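A Day with the Robot Arm at Trumham

On March 21, 2021 the workshop in Trumham opened its doors for children and parents. I work there with computers, and I want to explain to you what we showed.

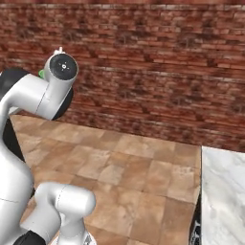
Before a robot does a new job in the real world, it can practice inside a computer. This kind of practice is called a simulation. It is a little like a video game, but the computer must also calculate how heavy things are and what happens when two things touch each other. Our simulation has the name Palis.

First, look at your own arm. You have a shoulder, an elbow and a wrist. Close your eyes and touch your nose. It was easy, yes? Your brain knew how much to bend each part. A robot arm has joints too, and in each joint there is a motor. The computer has to tell every motor how far it should turn. The stiff pieces between the joints are called links. They cannot bend, so all the movement comes from the joints.

At the open day each child could give the arm in the simulation a place to reach. Andri Eberhard, who leads our group, typed the numbers into the computer. One boy asked for a place inside the wall. Andri let him try it, and then we all talked about why a robot must know where the walls are.

A girl asked: "Does it hurt the robot when it makes a mistake?" No, it does not feel anything. In the simulation nothing can break also. We press one key and the arm goes back to the start. That day the arm made 672 tries, and 162 of them missed the place. Each miss is saved, so we can look later at which joint turned too much.

Why do we draw bricks and floor tiles, if the arm only has to move? A robot with a camera must learn to find things in a room with many colors and patterns. If it practices only in an empty gray room, it can get confused in a real kitchen.

You can play the same game at home with two people. One is the robot and closes the eyes. The other is the computer and says only small commands, for example "elbow up" or "wrist left". Try to touch a cup on the table. Use a plastic cup, please.

The next open day will be in January, in the big room at Zomholm.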